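Snack Sorting, Bench Two: Gallery

The mixed snack delivery for the Sosoleck pantry is sorted by hand on Thursday mornings. The Hirkus order sheet lists 19 lines, most of them single-serve: filled pastries, crackers, wrapped bars and small sweets. Packets go from the mat to a lattice-sided basket, then to the shelves, with soft-baked goods kept clear of anything heavier.

The grid mat is used as a placement guide. Bags are laid flat, label side up where the shape allows, so the print can be read against the order sheet. Pillow-packed items are lifted by the sides — pressure on the face of the bag crushes the crumb. Anything with a split seam is set aside and written off under code 18.

Running total since August: 1,869 packets, almost all shelved on the day of arrival. The Huvedov cartons are still to be entered and do not appear in that figure.
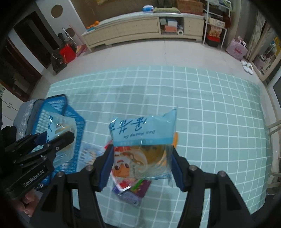
Round golden-brown pastry in a clear bag, label reading "Dan Huang Su". The blue basket is at left, the storage cabinet at the back.

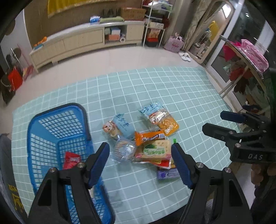 Mixed packets on the grid cloth: light-blue and clear snack bags, an orange wrapped bar and, directly under it, a beige cracker packet. A red packet is in the basket.

Vesna Ionescu
Stock and Storage Coordinator, Sosoleck

Corrections to the line list go to Kazimír Dvořáček before 9 am. Please quote the line number and the colour of the wrapper.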